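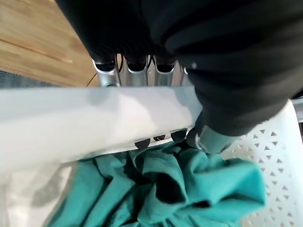
Can a robot do my washing yet? Project report

My gran's first question when I told her what I was doing for my final project was "so will it do the ironing?" and I have to start this report by saying no, sorry Gran, we are nowhere near the ironing. I picked laundry because I hate it, and because every article I read about home robots seems to promise it's the next thing. I wanted to find out how close a machine really is to getting clothes out of a basket and into a pile, without a person stepping in every minute to help.

Ayman Lamrani supervised me and was very patient about the amount of bedding I brought into his lab. He also made me cut my plan down. My first version had the arm emptying the basket, sorting by colour, folding and stacking, all by February! What I ended up testing was one chore in two halves: lift a single item from the basket, then put it down on a table so that it's spread out enough for someone to fold.

How I did it

I ran 186 attempts altogether, all with the same arm and the same three-part rule for marking them. A try was a pass if one item came out, a half pass if two came out together, and a fail for anything else (dropped it, grabbed the basket, grabbed nothing at all and carried the nothing very carefully over to the table, which is my favourite). I wrote everything in a notebook first and typed it up later, and I'd tell anyone doing this next year to go straight to the spreadsheet.

The items were all things from my house. Tea towels, T-shirts, pillowcases, some socks and a few big awkward things like sheets. I shook the basket up between goes so the arm couldn't get used to one layout.

What happened

Tea towels were brilliant. They're small and a bit stiff, and they hold a ridge that the fingers can close on. T-shirts were all right. Sheets were a nightmare, and I mean that. A sheet has no obvious place to pick it up, so the arm takes hold of the nearest fold and lifts, and then there's still half a sheet in the basket, usually with a sock wrapped up in it.

The other big problem was the basket itself. I'd never thought about a basket having sides before! You and I just reach round them. For the arm, the rim is something to hit, and it also hides whatever is underneath, so the wrist camera often loses sight of the fingertips at exactly the moment I'd want to see them. Moving the basket a little further from the arm helped, and so did filling it fuller, though that made double grabs more common.

Speed is where it gets embarrassing. On my slowest full load the arm took 471 seconds to clear the basket. I did the same load by hand in 20, and I wasn't rushing.

So, can it?

For picking up small flat things, I'd say nearly. If you ran a café with a mountain of tea towels and didn't mind leaving it going overnight, I can sort of imagine it. For a normal family wash, no. Most of my failed tries were ones a person would have fixed without thinking, by giving the thing a shake or using the other hand. I only had one arm to work with, and I think a second one would change the results a lot, especially for sheets.

If I had another term I'd do the same test with damp washing, because everything I used was dry and real laundry mostly isn't when you're hauling it about. I'd also like to try a soft-sided bag in place of the basket. My notes and the full results table are in the appendix, along with the list of items and which ones I had to retire.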